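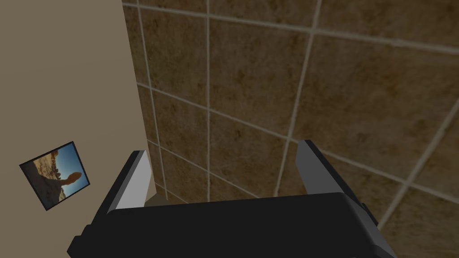

The wrist view in the simulator: open gripper, brown tiles, desert holiday on the wall.

I went to the Jitis open day in December expecting robots and got mostly chairs. The real arms were in a hall at the back, behind a rope, and the queue for them went past the coats. The software room had free seats and a radiator, so I stayed there until lunch.

Jitis writes the planning side of things. Their planner is called Coman, the simulator it practises in is Wimilis, and the two talk to each other about as readily as my last two employers. A patient engineer at the front desk showed us a scene file loading. It draws a room, picks wall finishes, hangs a picture and only then worries about where the arm should start. Somebody has clearly enjoyed choosing the tiles.

The talk on perception was the best of the morning. Grout lines, we learned, are a nuisance: a repeating grid seen at a slant gives a depth estimator plenty of chances to match the wrong corner with the wrong corner. Their answer is to shuffle the surfaces between runs, so the network meets plain walls, tiled walls and walls with art. The overnight batch was 1246 scenes, of which 73 had been thrown out for starting the arm inside the furniture. I have had mornings like that.

Then came planning. Coman tries 50 candidate paths, scores them and keeps the one least likely to scrape an elbow. You can watch the rejected ones as thin orange lines on a second monitor, and the small boy next to me cheered for them.

Less good was the tooling demo, where the replay viewer from Plultley needed 7 restarts and a different laptop. Once running, it let you drag a slider back to the moment a plan went wrong, and I'd have liked longer with it. Coffee was free, biscuits went early. The shuttle back to the station leaves from the side gate, which isn't on the map.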